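How to wash, dry and store wooden chopsticks

We eat with chopsticks most days in my home, and for a long time I treated them badly. They stayed in the sink with the pots, I dried them with a wet towel and then I closed them in a drawer. After one summer many of them smelled like an old cellar and two pairs had dark spots on the tips. My neighbor Aishwarya Mudaliar asked me how I store them now, so I write the whole method down here. It is for plain wooden or bamboo chopsticks. Painted or lacquered ones need softer treatment, see the end of the page.

What you need

A basket or a standing holder with holes
Dish soap and a soft sponge
Two clean dry kitchen towels
A little white vinegar
Food-grade mineral oil (only for the oiling, you can skip it)

Step 1. Wash them soon after the meal

Do not let the chopsticks lie in water. Wood drinks the water, the grain stands up and the surface becomes rough. Take a small bunch in one hand, put soap on the sponge and pull the sponge along from the thick end to the tip. Then roll the bunch between your palms under running warm water. The rolling is important - the sides that touch each other are the ones that stay greasy.

If there is dried rice on the tips, hold only the tips in a cup of warm water for 2 minutes. Not longer.

I do not use the dishwasher. Gunnel Lunde, who gave me my first good set, puts hers in the machine every evening and says they are fine, but hers look gray to me.

Step 2. Dry with a towel first

Spread one towel flat on the table and lay the chopsticks in one layer. Put the second towel over and roll everything back and forth with flat hands. After this, leave them lying in the air for 30 minutes before they go in the basket. When my kitchen is damp I leave them until the next morning.

Step 3. Stand them in the basket

A basket with holes in the sides and in the bottom is best. Mine is plastic and cost very little, and I can wash it in the sink. Closed jars look nice but the water collects in the bottom and you do not see it.

I put the eating end up. Some people put it down, because then the hands do not touch the part that goes in the mouth. Both ways can work if the basket is clean, but with the tips up they dry faster. Do not fill the basket so tight that the sticks cannot move. There must be a little air between them.

If your chopsticks are new and still have plastic wrapping on, take the wrapping off before you store them with the others. Cut it at one end and pull it away, do not push the sticks through it, you can get a splinter. Look also for small pieces of plastic that stay between the sticks.

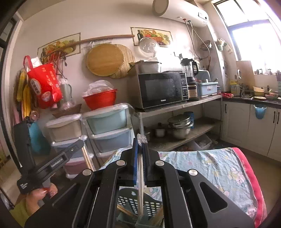

A bundle of thin chopsticks with some clear wrapping, over the perforated basket.

Wash new chopsticks once before the first use, with soap, and dry them like in step 2. Sometimes the water becomes a little yellow. It was so with mine, and after the second wash it stopped.

Step 4. Find the pairs

Sticks that look the same in the shop are often different in length. Stand a bunch on the table, hold it loosely and tap it a few times. The long and short ones show themselves immediately. Put matching pairs together with a thin rubber band only when they are completely dry. I keep bands on the guest pairs, the daily ones stand free.

Step 5. Clean the basket too

On Sunday I empty the basket and wash it with hot water and a spoon of vinegar. Use an old toothbrush for the holes. Turn the basket upside down on a towel and wait until it is dry also in the corners.

Oiling

When the wood feels dry and rough, rub in a few drops of mineral oil with a piece of cloth. Let it stand overnight and wipe off the rest. Do not use olive oil, it becomes sticky and smells after some weeks.

When to throw them away

Throw away chopsticks with cracks, black spots that do not wash off, or a sour smell. A split tip can be sanded if the split is very short, but I find it is not worth the work.

Lacquered chopsticks

Wash with cool or warm water and no rough sponge. No oil and no vinegar. Dry them one by one and store them lying down, in a drawer with a cloth under.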